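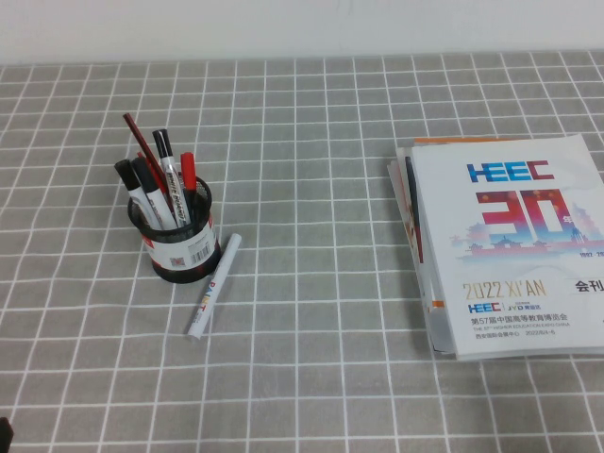 Portalápices de malla sobre mantel de cuadrícula.

3 de febrero de 2021
Por Brynjólfsdóttir

Notas para la charla: comprar dibujo cuando el mercado mira a la pintura

Empezar sin saludo largo. Decir de entrada que la charla trata de obra sobre papel y de por qué se ha conservado peor, se ha catalogado peor y se ha pagado peor que el óleo de los mismos autores. No voy a hablar de grabado salvo en el turno de preguntas.

Primer bloque. El fondo Kumano. Llegó a Ustthorpe en julio, en carpetas de cartón ácido atadas con cinta de algodón. El inventario que lo acompañaba daba 3.722 hojas. Nosotros hemos registrado 3.054. La diferencia no significa que falte obra: el inventario antiguo numeraba por separado el anverso y el reverso cuando los dos estaban dibujados, y contaba también las guardas. Explicarlo despacio, porque en la última reunión hubo quien entendió que se habían perdido hojas.

Pasar a la siguiente diapositiva: tabla de formatos. No leerla.

La mayor parte son estudios de mano, de ropa tendida y de animales de carga. Hay muy poca obra firmada. El artista firmaba lo que vendía y dejaba sin firmar lo que guardaba. Para el coleccionista esto es un problema. Para quien estudia el taller es una ventaja, ya que se ve el orden en que resolvía una figura: primero el peso, después el contorno y al final la cara, si es que llegaba a ella.

Segundo bloque. El precio. Recordar que durante décadas el dibujo se regalaba al comprador del cuadro. En las facturas que conservamos aparece como «incluido» o directamente no aparece. De ahí viene que muchas hojas estén hoy enmarcadas en pasillos y cocinas, con luz directa, y que sus dueños no las consideren parte de una colección. Pausa. Preguntar a la sala quién tiene un dibujo en casa y dónde está colgado.

Comentar el caso de la galería Cilevell. Montó una exposición de 100 dibujos sin un solo cuadro y la prensa local la reseñó como si fuera el anuncio de otra que vendría después. Se vendió poco la primera semana. Lo que se vendió fue a compradores jóvenes, con presupuesto corto, y varios de ellos han seguido comprando papel. No presentarlo como un éxito, fue un resultado modesto.

Si preguntan por cifras de venta, decir que no tengo permiso para darlas.

Tercer bloque. Qué mirar antes de comprar. Hablar de pie, con la hoja de muestra en la mano.

- El reverso, siempre. Pedir que desmonten el marco. Si el vendedor se niega, preguntar el motivo y apuntarlo.
- Los bordes. Una hoja recortada pierde información además de margen: anotaciones, pruebas de color, a veces la fecha.
- El tono del papel bajo el paspartú, comparado con el de la zona expuesta.
- Las manchas de óxido. Pueden tratarse, pero el tratamiento cuesta y hay que sumarlo al precio.
- La procedencia, aunque sea una carta familiar. Guardar copia.

Mencionar aquí que el grafito se corre con el roce y que las carpetas se apilan en horizontal, con papel neutro entre hoja y hoja. El carboncillo y el pastel van aparte. Esto ya lo dije en la charla anterior, una frase basta.

Cuarto bloque, solo si queda tiempo. La atribución. En el fondo hay 2 cuadernos que parecen de otra mano, seguramente de alguien que trabajaba en el mismo taller. El trazo aprieta más en las curvas y las sombras van en sentido contrario. Los hemos registrado como «círculo de» y así se quedarán hasta que se compare la letra de las anotaciones. Evitar la palabra «discípulo».

Cierre. Horario de la sala de consulta de Ustthorpe: por las mañanas, con cita previa. Las hojas se piden por número de registro nuevo; el antiguo ya no sirve para localizarlas. Dejar las fichas en la mesa de la salida y pasar a las preguntas.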